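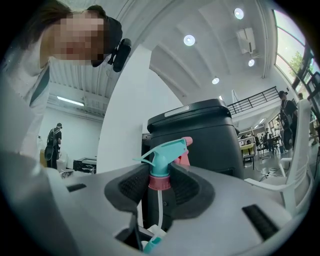 Cleaning Habits and Refill Bottles in a Shared Student House
Project report, Household Studies module, January 2020

1. Why I chose this subject

In the Grindberg house there are 14 residents and one cleaning cupboard. When I moved in, the cupboard was full of bottles from the shop, many of them nearly empty, and each floor bought its own. In the house meeting we agreed to try another way: a small number of spray bottles which we fill again from a big container. My project follows this change and asks three questions. Do people use the refill bottles? Do they clean more or less than before? And what is difficult about the bottle itself?

I must say that I am a student of household studies and not of chemistry. I did not measure how clean the surfaces were. I only looked at what people do.

2. Materials

We used 7 spray bottles with a trigger head. The body is dark, the head is turquoise, the trigger is pink and the collar with the screw thread is pink-red. The bright colours were useful, because a bottle which somebody left behind a curtain or on the stairs was easy to find again. Inside there is a thin white tube which brings the liquid up to the head.

The dark body was a problem that I did not expect. In the weak light of the cupboard it is hard to see how much liquid is left, so people shook the bottle near the ear or opened it to look. After the first week I put a strip of paper on each bottle, where the person who fills it writes the day.

The liquid was Ceruver, a mild cleaner for kitchens and bathrooms, which is sold as a concentrate. We mixed it with cold water following the label. The cloths were old cotton towels cut into squares.

3. Method

The trial took 3 weeks in December. On the door of the cupboard I hung a paper list. Each time a person took a bottle, they wrote the room and what they cleaned. At the end there were 416 lines on the list. I copied them into a table and put them into groups: kitchen, bathroom, bins, floor and other.

I also talked with each resident for a short time, usually while they were cooking. I asked the same questions to everybody, but I let them speak freely if they wanted to tell me something else -- this gave me the most interesting answers.

4. What I found

The kitchen was the biggest group. Most lines were for the table and the cooker after the evening meal. The bathroom came second.

The group "bins" surprised me. Before the trial, almost all residents said that they never cleaned the lid of a bin, only changed the bag. When a bottle was kept next to the bin, people began to wipe the lid. When I moved that bottle back to the cupboard for some days, the lines for the bins nearly stopped. I think the place of the bottle is more important than any notice on the wall.

In the talks, many residents said the trigger was comfortable, also for a small hand. Two complaints came again and again. The first was that the collar becomes slippery with wet fingers and is then hard to turn. The second was about the long nozzle, which catches on other things when you pull the bottle out of a full shelf. We solved the second one by standing all the bottles with the nozzle to the wall.

5. Problems with the project

The list depends on people remembering to write. I saw several times that somebody took a bottle and wrote nothing, and I did not want to act like a policeman in my own home. Also, the residents knew that I was studying them, so maybe they cleaned more than usual. I have no list from the months before, so for that time I only have what people told me.

6. What I would do next

I would like to repeat the trial in the Castellanos building, where the kitchens are smaller and there is no common cupboard. I would use clear bottles there, and I would keep one beside each bin from the first day. The Grindberg residents have decided to continue with the refills, and the paper list is still on the door.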